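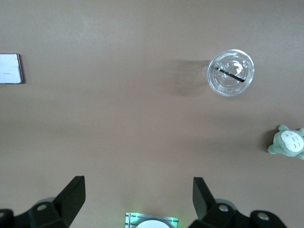 Munley publishes its house rules for grippers on shared tables

Collstead, Monday, August 6, 2018

Hello from all of us at Munley! I'm Thaís Macedo, I look after safe working here, and I'm very pleased to say our house rules for robots that share a table with people are out today, free for anyone to use.

We wrote them with Guerra, who make our test benches, and they grew out of 547 reports from our own operators (thank you, all of you — even the grumpy ones). Most of the rules are short. Fingers stay open until the arm has been told what it's picking up. Phones count as personal property and are never a target, wherever they've been put down. A cup with a lid and a straw is treated as full, so it gets the slow speed and an upright grip. Soft toys get the lightest grip setting we have.

My colleague Emerson Honorato fought hard for rule 67, which says the person at the table can stop a run without giving a reason. "If you feel uneasy, press stop, and we'll talk afterwards," is how he puts it, and I'm so glad he won that one!

We've printed 3000 copies and the first boxes are going to Summont, where the rules come into use in September. If you'd like a copy, or you think we've got something wrong, do write to me at the Collstead office — I read everything that comes in.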